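Progress report no. 3 to the Hrynyshyn Fund
Project: Evaluation of the Stemik two-arm workstation kit for small workshops
Reporting organisation: Umemar
Prepared by: Zoia Karpenko, project lead
Reporting period: ending November

1. Purpose of this report

With this report I inform the Fund of the progress of our evaluation of the Stemik kit, sold by the company Flasholm. The two earlier reports described the purchase, the assembly and the first exercises of the operators. The present one covers the first period of regular work with the kit, the support we received from the supplier, and the spending. At the end I put two requests, on which we would be grateful to have an answer before the next period begins.

I remind that the Fund asked us one main question: can a small workshop, with no robotics engineer on the staff, buy this kit, put it into service and keep it in service? All what follows should be read with this question in mind. We do not compare the Stemik with other products, as this was not included in the grant.

2. What we have received

The kit is delivered as a complete workstation. It contains a metal frame with a crossbar, two arms, a camera for the crossbar, the control box, the cables, and a licence for the recording and training software. The table is not included. This is written in the offer, but in small letters at the end, and I mention it for other grantees who plan a budget. We also had to buy our own bins and trays, for the reason that the ones recommended by Flasholm are sold only in large packages.

The frame arrives in pieces and is assembled with ordinary hex keys. The manual is clear in the mechanical part. In the electrical part it still shows the older control box, with the connectors in a different order, and we wrote to Flasholm about this. They answered politely and sent a corrected page, but the manual on their website was not changed at the moment of writing.

3. Work in the period

The work was organised around one family of tasks, small-parts sorting: the operator or the kit takes a part out of a bin and places it on a tray, or moves it from a tray back into a bin. We have chosen this family on purpose. It is the work which the workshops in our region named most often when we asked them what they would like to give to a machine, and it does not require special tools on the arms.

Océane Sawatzky prepared the task sheets. Each sheet fits on one page and says which parts are used, where the bin and the tray stand, and what counts as a finished attempt. The first sheets were too detailed and the operators did not read them until the end. The present version is shorter and it is followed much better.

We planned 1000 recorded attempts for the whole project. In this period 247 were completed and accepted after checking. A further 54 were rejected. Most of the rejected ones have the same cause: the bin was placed back in a slightly wrong position after refilling, and nobody noticed it before the end of the series. We now mark the corners of the bin with tape on the table. I admit it is a simple measure and we should have taken it at the start.

The pace is slower than in our plan. The first weeks of the period were lost to the camera problem described in section 4. After it was solved, the pace was correct, and if it stays like this we will reach the planned number within the project time, but without any reserve.

Daily work goes in two shifts. The morning shift begins at 8:30 and is for recording only. In the afternoon we check the recordings, refill the bins and do the maintenance. In the beginning we tried to mix recording and checking during the same hours, and this produced many small mistakes in the file names. 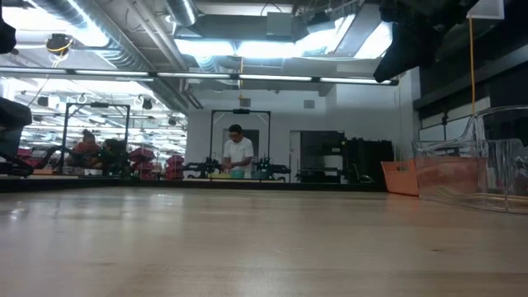 4. Evaluation of the kit so far

4.1 Assembly and installation

Good. Two persons without robotics training can put together the frame and the arms in one working day if they have read the manual before. The crossbar must be lifted by two persons. We would advise Flasholm to write this on the first page and not on the ninth.

4.2 Camera

The weakest point of the kit in this period. The camera holder supplied with the kit loosened slowly under vibration. The camera then turned by a very small angle, which the eye does not see but the software does, and the calibration had to be repeated. At the worst time we repeated it every morning. Flasholm sent us a new holder with a locking screw, free of charge, and after the change the calibration has kept well. We were told that all new kits are shipped with the new holder. A workshop which buys a second-hand kit should ask about it.

4.3 Arms

Satisfactory. The movement is smooth at low and medium speed. At the highest speed setting the arm makes a small shake when it stops, and for light parts this is enough to drop them. We work at medium speed and do not miss the highest one. The noise is low and two people can have a normal conversation beside the station.

One arm showed an error on the wrist joint, which disappeared after a restart and came back two times more. Flasholm asked us for the log file and replied that a cable was probably pinched. It was so. The repair took less than one hour, but to find the right paragraph in the manual took longer than the repair itself.

4.4 Software

Mixed. The recording part is easy and our operators learned it quickly. The training part is made for persons who already know the vocabulary. Océane could use it after some evenings of reading, but I do not believe that a workshop owner would have this patience. There is a button called "Export set" which does not export anything until the set was first closed in another menu, and each new operator has lost time on it. We collected such remarks in one list and sent it to Flasholm.

4.5 Support

Better than we expected. Replies usually come by the next working day and they are written by someone who has read the question. The support is included for the first year. After this it must be paid, and the price list we received does not say if remote help is included or only e-mail. We have asked.

5. People and training

The operators now work alone on the recording. Supervision is needed only for calibration and for the training part of the software. The introduction course, which we wrote ourselves, was shortened from four days to two. The second day is nearly all practice.

In the previous report I wrote about tired shoulders among the operators. We have since changed the height of the chairs and introduced a pause after each series. The complaints are now rare, although standing or sitting for a full shift at such a station remains tiring and should be calculated by any workshop which plans to use it all day.

6. Spending

The spending stays inside the approved budget. Two lines differ from the plan. The line "Bins, trays and small material" is exceeded, because of the purchases named in section 2. The line "Travel" is nearly not used, as Flasholm gave their training by video call and not at their office. The detailed table was sent separately to the Fund's accountant together with the receipts.

7. Risks

The main risk is time, as explained in section 3. A second risk is the spare parts. We keep one spare cable set and no spare joint. If a joint fails, the delivery time given by Flasholm is three weeks, and during this time the station can record only one-arm tasks. For this case Océane has prepared task sheets for one arm.

8. Plan for the next period

We will continue with the recording at the present pace. In parallel we will begin the first trials in which the kit performs the sorting by itself, with an operator near the stop button. I do not want to promise results here. The set may still be too small for it, and Flasholm itself recommends to wait until the full number of attempts is recorded. We think that an early trial will show us which task sheets are weak, while there is still time to correct them.

We will also invite owners of small workshops to use the kit for half a day each, with the manual and without our help, and we will write down where they stop. For the main question of the Fund this is perhaps more useful than our own opinion, as we already know the kit too well.

9. Requests to the Fund

First, we ask for permission to move the unused part of the travel line to the line for bins, trays and small material.

Second, we ask if one spare joint may be bought from the grant. The quotation of Flasholm is attached and is valid until the end of the quarter.

For questions about the task sheets and the recordings please write directly to Océane Sawatzky. For all other questions I am available at the usual address.

Zoia Karpenko
Umemar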